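Review: The Well Behind the School, Björklund Press, paperback

April 10, 2026

I should say up front that I have a shelf of these. A person of modest means and sound dental habits goes somewhere hard, sees something she can't stop seeing, comes home, sells the car and goes back. I own enough of them that my local library branch in Dillard once asked if I'd consider donating in the other direction. So when The Well Behind the School came in the mail in February, 400 pages and a sunrise on the cover, I put it on the pile and made a sandwich.

I was wrong to make the sandwich first. I read the opening chapter standing at the counter, and the sandwich sat there.

The author is a retired school bookkeeper from Firley who signed up for a short trip to Trekora with her church because somebody had dropped out and the ticket couldn't be refunded. She tells us this on page one, and I liked her for it. Most books of this type begin with a calling. Hers begins with a change fee. She was supposed to be there for two weeks painting a classroom, and she notes that the classroom had been painted by a different church the year before, in a slightly better yellow.

What she noticed, being a bookkeeper, was the attendance register. Girls were marked present in the morning and gone by noon, every day, in the same handful of families. They were walking for water. The school had a well, and the well had a pump, and the pump had been broken since the ribbon was cut. Several groups had their names painted on it.
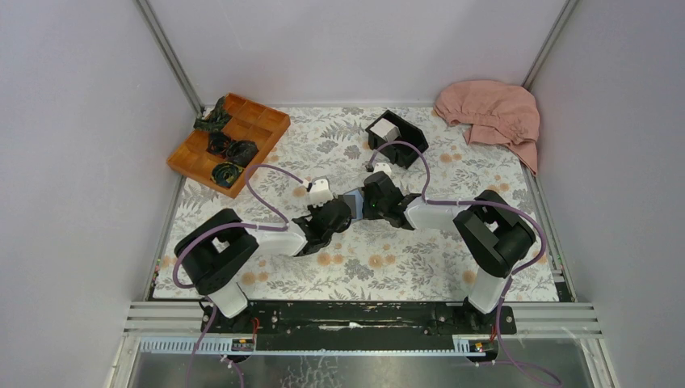 From there the book is mostly about the pump, and I mean that as praise. There are three chapters on finding the right seal for it. There's a long quarrel over who owns the key to the padlock on the handle, which runs through the middle of the book like a family feud in an old novel and is settled, if that's the word, at a funeral. She is very good on meetings. She sits through them on a borrowed stool with a notebook, understanding one word in five, and she writes down who looks at whom. By the fourth meeting she has worked out that the women at the back have already decided everything and are waiting for the men at the front to finish.

She is also willing to look foolish. She buys the wrong rope. She gives a stirring speech through an interpreter and learns later that the interpreter, out of kindness, had replaced it with a shorter one. She prays for patience, doesn't get it, and records the fact without a bow on top. Readers who want their faith memoirs with every prayer answered by the end of the page may find this bracing. I read the rope chapter twice. 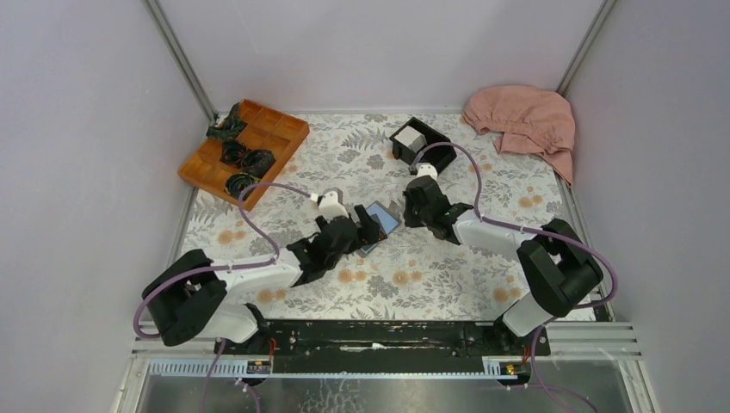 Two robot arms above a floral-patterned mat, the left one gripping a flat blue object.

Now for the grumbling, which you have paid for with your attention.

The middle sags. When she comes home to raise money we get a church supper, then a second church supper, then a description of a bake sale so complete that I could have priced the lemon bars. I understand that the money matters. I also understand that the people of Firley will be buying copies and looking for their names, or in this case for their casseroles. A firmer editor would have cut 50 pages here and apologized to the casseroles in person.

The study questions at the back are poor. "Have you ever been thirsty?" asks the first one. I have. The last question wants me to draw my own well. Somebody at Björklund Press seems to have ordered these by the yard, and they have very little to do with the sharp, funny, slightly cranky book they're stapled to. Skip them if your group has any pride. Ours spent the whole evening on the padlock instead, and two people who have sat next to each other for years found they disagreed completely about the headmaster.

The typesetting is fine, the maps are small, and the paper is that thin bright stock that shows you the next page's news a moment early. My copy's spine cracked at the funeral. There's no index, and I missed one, because she brings people back after long absences and expects you to remember whose uncle had the bicycle.

The other thing I'd have liked more of is the girls. Two of them are drawn well enough that I worried about them between readings, but they fade once the engineering takes over, and a short note near the end tells us that one is training as a nurse and the other "did not wish to be in the book any further." Good for her. I admired the author for printing it.

She doesn't claim the pump changed the world. It broke again, twice, and was fixed by people who lived near it, using parts kept in a tin box under the headmaster's desk. The register filled in a bit in the afternoons. She gives the attendance figures in a table, naturally, with a column for remarks, and I caught myself reading the remarks with a lump in my throat, which is a humiliating thing to have happen over a table.

Four stars. I'd lend it to anyone who says they're tired of this sort of book, and to anyone about to paint a classroom. My copy is out on loan until the end of the month, and there's mustard on chapter one.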